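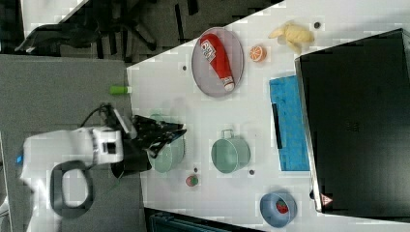 Winter Hay Supply and the Case for Early Contracts

July 2024

Members who purchase hay for wintering cattle should review their arrangements before the second cutting is complete. First-cutting yields in the Drevov district were low. Rain delayed mowing on the bottom fields, and several growers baled mature grass with limited feed value.

I have kept a herd of 30 cows at Gurketti for 17 years and have bought part of my forage in each of them. My practice is to agree on tonnage and price by midsummer, with payment on delivery. Buyers who waited until October last year found that the Kettani yard had closed its order book.

Radwa Ait Ali, who grades forage at the Drunder sale, advises that lots be tested individually. Bales from one farm may come from 3 different fields, and protein can vary considerably between them. A written contract should state the cutting, the average bale weight and the party responsible for hauling.

Storage also deserves attention. Round bales left on bare ground lose material from the underside, and a gravel base or a row of old pallets will limit the damage. I set aside 3,000 dollars this spring to extend the roof of the lower barn. The posts are in, and the remaining work is scheduled to follow the second cutting.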